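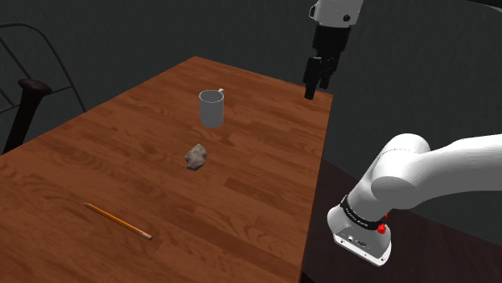 Someone at Medeiros wrote back to my last post asking why a fault that only happens in simulation is worth losing any sleep over. Fair question! I typed a reply, it got way too long, so you're all getting a thread.

Quick background. The job on my plate is tabletop picking: mug, rock, pencil, bare wooden table, one arm with a two-finger gripper. I run it all in Sorkel before anybody lets me near the real arm (I fully support this policy).

Last night's batch was 111 runs. I went to bed feeling pretty great about it. Woke up to 6 of them flagged for table contact, and I don't mean a little brush. The fingertips got commanded straight down into the wood at full approach speed.

A simulated table doesn't dent and simulated fingers don't snap, so the physics just sort of shrugs and shoves the arm back out. If you only look at the success numbers you sail right past it. Two of the six even got scored as good picks!!

All six were pencil runs. Not one mug, not one rock. So of course I spent the whole morning convinced the pencil mesh was bad. Rebuilt it, reran it, same thing. There goes my morning (and most of a bag of pretzels).

What it came down to: Lollix, the planner we use, keeps a safety margin above the table. For the tall stuff that's fine. For something lying flat, the margin sits higher than the thing you're trying to grab, so the planner can't find a grasp. It tries 10 times and then it drops the margin. All of it. Silently. To zero.

And with the margin at zero, a small error in the table height is all you need. Mine was set wrong back in November, by me, with a comment next to it that says "fix later." Hi, past me. We need to talk.

So, Medeiros person, that's my answer. Same planner, same config file, same table height go onto the real arm. The real one has an emergency stop, sure, but my thumb is not faster than a gripper that's already most of the way down.

For now: retries no longer touch the margin, the planner just gives up and says so. Flat objects get their own approach, slower for the last stretch. And any table contact at all fails the run, whether or not the pencil got picked up.

Still open: I don't know if the Tivemel driver would have caught the bad command on hardware. The manual says there's a speed limit near surfaces but I can't find where you turn it on. If you've set that up, please tell me which menu it's hiding in, I've been through all of them twice.

Rerunning the full batch tonight with the new contact rule. Pencil numbers are going to look terrible and I'm weirdly okay with it.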